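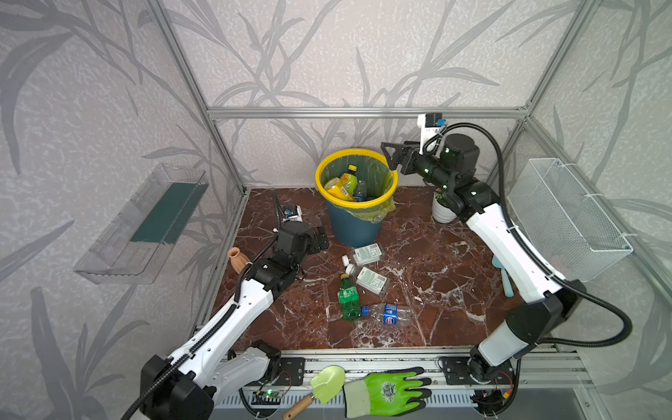 Let the Gate Agents Sit Down

My aunt worked a check-in desk for most of her adult life, and when I picture her I picture her standing. She stood at the counter, she stood at the gate, and then she came home and stood at the stove with her shoes off, because by then (she said) sitting made her knees complain even louder. So I'll admit I come to this subject with a soft spot.

I fly out of Nellgate often enough to know the staff by face, and one of them, Guðlaug Blöndal, by name. She is 55 and has been scanning boarding passes there since before they beeped. Last June, during one of those long evening delays when everybody gets friendly, I asked her why there was no stool behind the podium. She told me there used to be one, and that a manager had decided it looked lazy.

Looked lazy to whom, I'd love to know! I have waited at a great many gates, sometimes cranky and usually hungry, and I can't recall ever wishing the person helping me were less comfortable. What I want is a straight answer about my connection and maybe a kind word for the fellow with the crying twins. A person can give both of those from a chair.

Sibusiso Sibiya, a neighbor of mine who handles ramp schedules for a small carrier, thinks I'm being sentimental. Agents have to move quickly, he says, and a stool gets in the way when you've got wheelchairs and strollers coming through. Fair enough, and he knows the work far better than I do. But a tall stool that tucks under the counter takes up very little room, and there are long stretches before boarding when all anyone does is type and answer questions.

I'd start with 5 gates and leave the stools there through the summer, then ask the agents how their backs feel. Guðlaug has already told me which gate she wants.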